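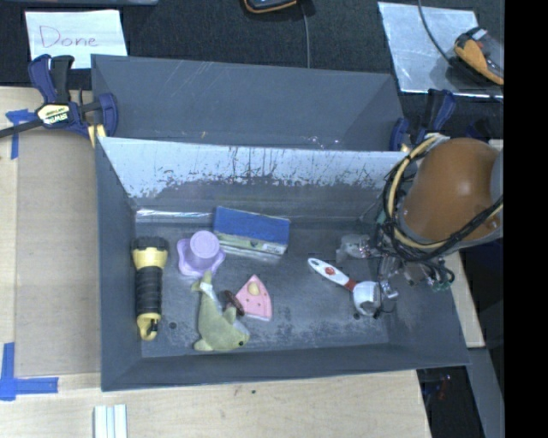
We use cookies to remember your settings and to count visits. By continuing to read you agree to this. Manage preferences | OK

April, the kitchen table, a bit after nine at night

Mimoza has sent me another article about decluttering, and this one has a system. You go through the house a drawer at a time and you put everything without a home into one container, and you leave it there for 3 weeks. Whatever you don't go looking for in that time, you give away. The article promises that I will feel lighter. I have been promised this before, by a book, a set of matching baskets and my sister, and I weigh what I weighed.

But I had the gray bins already, sitting on the work table in the back, and it rained all afternoon, and I was out of excuses. So I did the hall closet and the drawer under the phone and the bottom of the kids' old wardrobe. I thought I'd write down how it went, mostly so that when Mimoza asks I have something to say besides "fine."

First thing: the bin. The article has hers (the woman who writes it, I mean) in woven something with a linen liner. Mine is scratched to pieces inside and the coating has worn off in a ragged band along the back. I had half a mind to scrub it out and then asked myself who I'd be scrubbing it for. It's going to hold junk. It can look like it holds junk.

Second thing: the article says to begin with "an easy category." There isn't one. I started with what I thought was easy, the flashlight, the yellow and black one, and I lost twenty minutes to it. Does a flashlight have a home? Ours has had five homes that I can remember and it was never in any of them when the lights went out. Last winter I found my way to the fuse box by the light of the oven clock, and the flashlight was in the bottom of the wardrobe the whole time, under a sleeping bag. So by the rules it goes in the bin. But also by the rules, if I don't look for it in 3 weeks, it leaves the house, and then the power goes out in week four. Explain that to me, article.

Bujar came through for coffee while I was standing there with it. He said a flashlight is a tool and tools are exempt. I asked where it said that. He said it didn't need to say it. That man has a whole garage built on that principle.

It went in the bin. I want to see what happens.

Then the kids' things, which I had been putting off, and I'd say the article is at its weakest here. "Thank the toy for its service." I'm not thanking a dolphin.

The dolphin is olive green. I have never got over that. Somebody at some factory had a dolphin to make and every color in the world to pick from, and went with the color of canned peas. He still has his tag on, the little white one up by the tail, after all these years. Zdeňka would never let me cut it off. She used to hold the tag and not the dolphin when she was going to sleep, rubbing it between two fingers, and if I washed him she'd check the tag first. She's twenty-six now and has opinions about my pension. I called her to ask if she wanted him and she said, "Oh, that thing," in a voice that told me nothing, and then asked how big the box was that I'd be mailing. So I don't know. Is that a yes? I've put him in with the rest. He has one small black eye on the side facing up and I did turn my chair a little.

Next the slice. Pink, a wedge, paler pink along the curved edge, with a yellowish spot on it and some tiny dots. We argued for years about what it was. Blagoje said watermelon and the dots were seeds. I said cake. Zdeňka said pizza, and she was the one who charged us for it, so I suppose it was pizza. She ran a restaurant on the landing, and you couldn't get up to the bathroom without ordering. Two dollars for a slice, and she never had change.

Where the rest of the pizza went I couldn't tell you. This is what I mean about toys. They come as a set, in a box with a picture of a laughing child, and within a month you own one slice for the rest of your life. I'd bet there are 1,000 houses with one slice in a drawer and nobody's got the pan.

And the lavender thing. I'm going to be truthful in my own diary and say I don't know what the lavender thing is. It's plastic, it has a round part like a cup and it stands on a wavy base like a flower. I asked Bujar and he turned it upside down, which he does with everything, and said "some kind of a stand." I asked, for what? He said for standing something on. Blagoje thinks it belonged to a tea set. I don't remember a tea set. I sent Mimoza a message about it and she said if I can't name it I can't need it, which sounded smart for as long as it took me to boil the kettle. I can't name half of what's under the hood of the car.

I'll give it its 3 weeks like everybody else.

Last in was a box with a blue top, from the phone drawer. I'm not going to go into the box. I'll only say that I have moved it from one drawer to another since we lived in the apartment, and that every time I pick it up I think, I should deal with this, and then there's a drawer open right there. It's the size of thing that always fits. If it were a bit bigger it would have been thrown out years ago. I set it down near the back wall, crooked, and left it crooked.

So that was my afternoon. A flashlight, a dolphin, a slice, a lavender mystery and a box. The article says most people fill their first container within the hour and "feel a rush." I had plenty of floor left in mine and the second bin behind it that I'd pulled out in a fit of optimism. I'd been picturing two full bins and me dusting off my hands.

What did I do with everything else, then? I'll tell you, diary, I put it back. The gloves went back because it's still cold in the mornings. The instruction book for the Skikero sewing machine went back although I've never opened it, because the day I throw it out the needle will jam. The bag of keys went back. There must be a lock somewhere. I found a tin of Tastine cocoa from before we painted the kitchen and that did go straight in the trash, and if there was a rush, it was that, and it was small.

The part I can't get past is the arithmetic. She says in the article that she let go of 1,000 objects in one spring. How? Who has 1,000 objects they don't want? And if you did, wouldn't you wonder less about your closets and more about your shopping? She doesn't go into it. There's a link at the bottom where you can buy the baskets. They're from a place called Clovard and the big one costs 200 dollars, without the liner. So you clear out the house and then you bring in a basket. I read that bit out loud to Blagoje and he said, from behind the paper, that it was a good business to be in.

I don't want to be sour about it. The drawer under the phone closes now. I can say that much for the method. It used to need a hip. And I did like handling the things, even the silly ones, sitting there with the radio on and the rain going. I hadn't thought about the restaurant on the landing in I don't know how long. But that isn't the method, that's just an afternoon with the drawers open, and I could have had it without being told to feel lighter.

Fouzia next door did the same business two years ago, with a different book. She gave away her soup pot. She has borrowed mine ever since. I'm not saying that proves anything. I'm saying it's my pot.

Later, nearly eleven

Went to the back to turn the heater off and caught myself looking for the flashlight, because the bulb in the passage has gone again. Remembered where it was, and then stood there wondering whether that counts. The article says "if you go looking for it." Does it count if you know where it is? I think it was easier to find in that bin than it's been in ten years. I left it there on principle and walked into the ironing board.

Bulbs tomorrow. And ask Blagoje again about the tea set, because now it's bothering me. He said it so surely. If there was a tea set, where was I?

Comments (4)

Fouzia Virk
I returned the pot at New Year. The lid is a separate question.

lucero_mornings
We had the exact same fight about a toy slice in our house! Ours was green so my husband had a stronger case for watermelon. Please say what's in the blue box, I read to the end for it.

Bujar Vlachou
Tools are exempt.

Mimoza V.
You have to do it with an open mind or it doesn't work. Also you skipped the part about the kitchen, I notice. Call me.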